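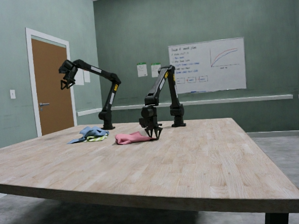

Two arms, three cloths, wooden table

From: Kristaps Kuusk
To: Skulden supporters list
Date: 23 November 2025
Subject: Re: Bus to Mollitz

Maksym Moroz wrote:
> Is the second bus full already? And will Lewis
> start in goal, or is his knee still bad?

Hello Maksym,

The second bus has 2 free seats of 55. Please write to Rosimeire before you pay, she keeps the list. 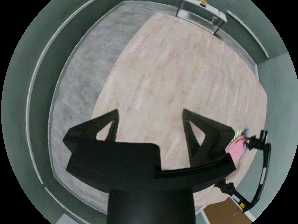
Gripper over the floor, open

About Lewis I know only what the coach told us after training – he can run, but he does not kick long balls yet. I think Wai-kit will start. He played well against Flasen, except for the corner in minute 42.
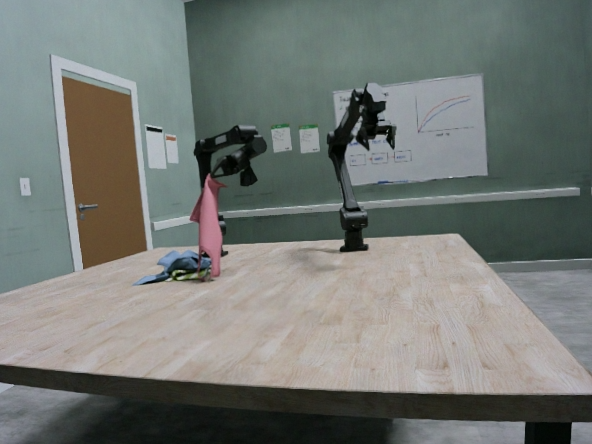 The table again, with both arms

Mollitz gives us roughly 200 places behind the north goal. The last time, in June, the gate opened late, so please bring your printed ticket.

Regards,
Kristaps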